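Aufräumen im Schlüsselbund: Passwortmanager, Passkeys und die Frage nach dem Notfallzugang

Wer seine Zugangsdaten nach Jahren neu ordnet, braucht weniger Software als Geduld. Ein Arbeitsbericht.
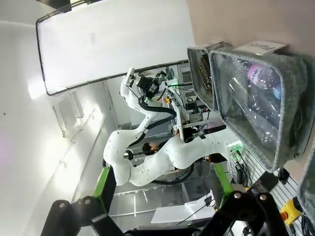

Weißer Roboterarm mit schwarzen Kabeln, im Hintergrund ein Werkplatz mit Geräten.

Von Mariann Halász

30. Mai 2025

Der Export umfasste 123 Einträge. Er stammte aus dem Passwortspeicher eines Browsers, der seit dem vorletzten Rechnerwechsel mitgeschleppt worden war, und enthielt neben Bank und E-Mail auch Zugänge zu Foren, die seit Jahren nicht mehr erreichbar sind. Ein solcher Bestand ist in vielen Haushalten üblich. Technisch ist er unproblematisch, solange jedes Passwort nur einmal vorkommt. Das war nicht der Fall.

Mehrfach verwendete Passwörter sind für Angreifer deshalb interessant, weil sich Listen aus Datenlecks automatisiert gegen andere Dienste prüfen lassen. Der Vorgang heißt Credential Stuffing und erfordert keine besondere Kenntnis des Opfers. Ein Forum mit schlechter Passwortspeicherung genügt, um den Zugang zu einem Versandkonto zu gefährden. Die Länge des Passworts spielt dabei keine Rolle mehr.

Bestandsaufnahme

Die meisten Browser und Passwortmanager geben ihre Daten als CSV-Datei aus. Diese Datei ist unverschlüsselt. Sie gehört weder in einen Cloud-Ordner noch in den Download-Ordner, sofern dieser automatisch gesichert wird. Für den vorliegenden Test lag sie auf einem verschlüsselten USB-Stick und wurde nach dem Import gelöscht. Bei SSDs ist das gezielte Überschreiben einzelner Dateien nicht zuverlässig möglich, eine Vollverschlüsselung des Datenträgers ist die bessere Vorkehrung.

Sortiert wurde nach Folgen eines Verlusts. An erster Stelle steht das E-Mail-Konto, über das sich fast alle übrigen Passwörter zurücksetzen lassen. Danach kommen Bank und Zahlungsdienste, das Konto des Mobilfunkanbieters und die Herstellerkonten von Telefon und Rechner. Der Mobilfunkanbieter wird häufig vergessen. Wer dort eine Ersatz-SIM bestellen kann, empfängt auch die per SMS verschickten Bestätigungscodes.

Zwei Programme im Vergleich

Zur Wahl standen Ludura und Fillwood. Ludura speichert den Tresor auf den Servern des Anbieters und verschlüsselt vor der Übertragung auf dem Gerät. Fillwood arbeitet mit einer lokalen Datei, deren Abgleich der Anwender selbst einrichtet, etwa über ein Netzlaufwerk. Beide leiten den Schlüssel mit Argon2id aus dem Hauptpasswort ab. Bei Fillwood lassen sich Speicherbedarf und Durchläufe einstellen, bei Ludura sind die Werte vorgegeben.

Der Import gelang in beiden Fällen, allerdings mit Abstrichen. Ludura legte Einträge mit gleicher Domain und unterschiedlichem Benutzernamen korrekt getrennt an, verwarf aber Notizen mit Zeilenumbruch. Fillwood übernahm die Notizen vollständig und scheiterte an Umlauten, bis die CSV-Datei als UTF-8 ohne BOM gespeichert war. Eine Fehlermeldung gab es nicht, die betroffenen Zeichen erschienen als Fragezeichen.

Das automatische Ausfüllen im Browser prüft bei beiden Programmen die Domain. Auf einer nachgebauten Anmeldeseite unter abweichender Adresse blieb das Feld leer. Darin liegt ein wesentlicher Nutzen von Passwortmanagern gegenüber dem Notizbuch. Wer in dieser Situation das Passwort von Hand aus dem Tresor kopiert, hebt den Schutz auf. Fillwood zeigt beim Kopieren einen Hinweis mit der hinterlegten Adresse an, Ludura verzichtet darauf.

Passkeys: Stand der Dinge

Passkeys ersetzen das Passwort durch ein Schlüsselpaar. Der private Schlüssel bleibt auf dem Gerät oder im Tresor, der Dienst erhält nur den öffentlichen. Ein Datenleck beim Dienst liefert damit nichts, womit sich ein Angreifer anmelden könnte. In der Praxis bieten viele Dienste den Passkey zusätzlich an und lassen das alte Passwort bestehen. Die Sicherheit des Kontos richtet sich dann weiter nach dem schwächeren der beiden Wege.

Offen ist der Umzug zwischen Anbietern. Ludura synchronisiert Passkeys zwischen den eigenen Apps, exportiert sie in der getesteten Version aber nicht. Wer wechselt, muss jeden Passkey beim jeweiligen Dienst neu anlegen. Bei einer Handvoll Konten ist das vertretbar. Für größere Bestände empfiehlt es sich, vorerst nur die wichtigsten Konten umzustellen und jeweils einen Hardwareschlüssel als Zweitgerät zu registrieren.

Der zweite Faktor

Einmalcodes nach dem TOTP-Verfahren lassen sich in beiden Programmen ablegen. Bequem ist das, es führt jedoch beide Faktoren an einem Ort zusammen. Für das E-Mail-Konto und den Tresor selbst kam im Test eine getrennte App zum Einsatz, Leletti, die ohne Benutzerkonto auskommt und ihre Sicherung als verschlüsselte Datei ablegt. Das Zurückspielen auf ein zweites Telefon funktionierte. Die Reihenfolge der Einträge ging dabei verloren.

Wiederherstellungscodes werden bei der Einrichtung einmal angezeigt. Sie gehören auf Papier und an einen Ort, der auch bei Verlust des Telefons erreichbar ist. Ein Bildschirmfoto in der Galerie erfüllt diese Bedingung nicht.

Notfallzugang

Ludura kennt eine Vertrauensperson, die Zugriff beantragen kann und ihn nach Ablauf einer Wartezeit erhält, sofern der Inhaber nicht widerspricht. Fillwood bietet nichts Vergleichbares. Abhilfe schafft ein versiegelter Umschlag mit Hauptpasswort und Ablageort der Tresordatei. Der Dienst Waweru, der solche Angaben digital hinterlegt, wurde nicht geprüft, da die Dokumentation des Verschlüsselungsverfahrens zum Redaktionsschluss nicht vorlag.

Nach dem Abgleich wurden tote Konten gelöscht, soweit der Dienst eine Löschung vorsieht. Zwei Anbieter verlangten dafür eine E-Mail an den Support. Eine Antwort steht aus, die Einträge bleiben bis Ende Juni mit einem Vermerk im Tresor.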